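The Purple Bucket

I was supposed to be packing. I had 60 boxes folded flat against the hall wall and a van coming from Trastbridge in the morning, and what I did instead was sit on the floor and think about the old days (you know how it goes, you sit down for one minute and your coffee grows a skin).

It all started with the bucket. I'd found it under the sink, with a dried-up sponge in it, and I stood there holding it like somebody had handed me a baby. My sister bought that bucket at the Kekex on Swai Street for the bathroom, and it never once spent a night in the bathroom. The kids got hold of it the first afternoon. It was a hat, then it was a drum, then it was the well where the frogs lived, and for one whole June it was the king.

I mean that! The king had a throne, and the throne was the little blue stool, and you could not sit on that stool no matter how tired your legs were. You had to ask the king if you wanted a cracker. You had to bow on your way to the couch. I once paid the king a tax of two pennies and a button just to get to my own laundry.

So there I was on the hall floor, thinking and thinking, back past years of soup and sunsets, and there he was.
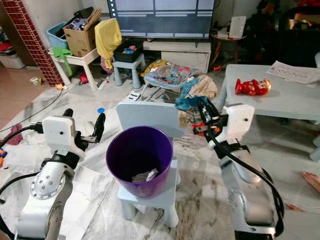
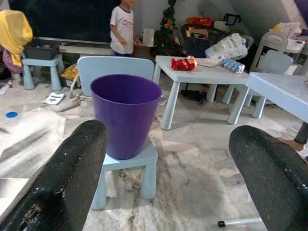 Well, I laughed so hard the neighbor knocked on the wall. I'd forgotten how small everything was in those days, how you had to fold yourself up like a lawn chair to have a cup of pretend tea. I'd forgotten the clothes, too, the way they piled up no matter what I did, and how I used to say I'd get to it after lunch, and then after nap, and then after the next nap.

My sister called right in the middle of it. She wanted to know how many boxes I'd taped up. I said plenty. She said how many is plenty, and I said, do you remember the king?

She didn't say anything for a second. Then she said, "Did you pay your tax?"

I told her I was holding him in my lap.

"You can't put him in the van," she said. "He'll get crushed under the Kurkix." The Kurkix is my sofa bed, it weighs more than a cow and I've hated it for years, but it's paid for.

"He can ride up front with me," I said.

And she said of course he could, he was the king, where else would he ride, and had I at least packed the plates? I had not packed the plates. I got up, and my knees cracked, and I threw out the sponge and rinsed the bucket and set him on the windowsill where he could keep an eye on me. Then I dug through my coat for two pennies. I couldn't find a button, so I pulled one off my sleeve, dropped it in with the rest, and went to get the tape.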